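Home Browse Towns Crafts Random article

Box gardening in Elalthorpe

Box gardening is the long-standing local habit, in and around the town of Elalthorpe, of growing vegetables and herbs in shallow open boxes kept on tables, benches and window ledges instead of in the ground. It grew out of the town's heavy clay soil, which bakes hard in the warmer months and turns to glue with the first good rain, and it remains a favourite pastime with people of every age (and, it must be said, a favourite topic of neighbourly argument).

Origins

The custom is usually traced to Radu Mocanu, a retired ferry hand who settled on Prarketov Street and found that he couldn't get a fork into his own backyard. He began with lettuces in old fruit trays, moved on to radishes and spring onions, and before long was giving away seedlings to anyone who stopped at the gate for a yarn. His neighbour Latifa Alaoui kept notes on what did well, and her little handbook, at 23 pages, is still passed from household to household, often with soil in the creases.
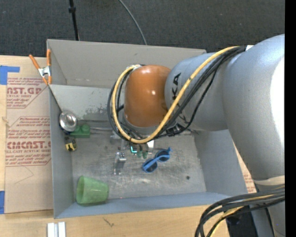 Soil and depth

Most growers use a mix of compost, coarse sand and leaf mould, known in town simply as "the Ilie", after the nursery that first sold it by the bag. A depth of 18 centimetres suits nearly all the leafy crops, while carrots want a bit more room and will fork or curl if they don't get it. Drainage holes are a must. Mulch is a matter of taste, and there are families who have disagreed over pea straw for a generation.

The annual swap

Each April the growers gather at the Tisport hall to trade seedlings, cuttings and surplus herbs of every flavour and colour. The first swap drew 700 visitors, a wonderful turnout for so small a place, and later ones have brought in as many as 2000. No money changes hands, though a jar of relish is always welcome.

See also: Raised beds, Companion planting, Leaf mould

Last edited Jan 9, 2022

18 comments Share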